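Section 4: Charging and storing your cargo bike

I look after the Samell hire bikes, so I've done this job more times than I can remember (and got it wrong a fair few of them). It covers the Praliston battery, the big grey one that sits behind the seat post. If yours is the slim one in the down tube, go to Section 5 instead.

4.1 Taking the battery off

1. Switch the bike off at the display. Hold the button until the screen goes blank, then give it a moment.

2. Put the bike on its double stand. I mean properly on it, with the front wheel straight. A loaded cargo bike tips very quickly!

3. Turn the key a quarter turn to the left and keep it there while you lift the handle. If the handle won't budge, push the battery down first and try again. It's usually grit in the catch.

4. Lift straight up with both hands and carry it by the handle.

CAUTION: Don't pull the battery out by the cable cover. Sushil Grewal in our workshop has replaced enough of those to have strong opinions on the subject. 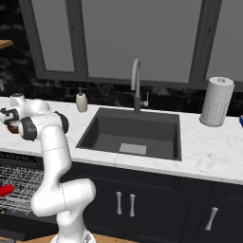
4.2 Charging

1. Pick a dry, hard, level spot indoors, away from the cooker and the sink, and well clear of the way out. I won't charge one in a hallway, however handy the socket is.

2. Plug the charger into the battery first, then into the wall. The light goes red, and turns green at 100 per cent.

3. Stay in and stay awake while it's charging. When the light is green, unplug at the wall and then at the battery.

4. Let it come up to room temperature before you plug it in if it's been out in the cold. In November I bring mine in, put the kettle on and forget about it for a good couple of hours.

NOTE: Only use the charger that came with the bike. The Prinolness one has the same plug and fits beautifully, but it's the wrong voltage. Please don't be tempted.

CAUTION: If the case is cracked, swollen or smells odd, or it's had a hard knock, don't charge it. Ring us and we'll tell you what to do next.

4.3 Putting the bike away for a while

Going off for more than a month? Leave the battery a bit over half full (three bars on the display) and store it off the bike. Somewhere cool and dry is what you want, so a cupboard is fine and a greenhouse isn't. 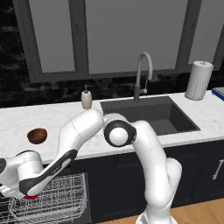 Check the bars every few weeks and top it back up to three if it's dropped to two. Pump the tyres up before you leave the bike standing too, and take any weight out of the front box. I also put a dab of grease on the battery contacts, just a smear on a cotton bud. Wipe off the old stuff first or you end up with a horrible black paste.

4.4 Error codes you might see

286: the battery isn't seated. Take it out, look for grit, and push it back down until it clicks.

600: too cold to charge. Unplug it, warm it up indoors (not on a radiator!) and start again.

Anything else, write the number down and send it to Anum Marwat on the service desk, along with the mileage from the second screen. She'll want both.

Section 5 covers the down tube battery, and the key numbers are on the card inside the front cover.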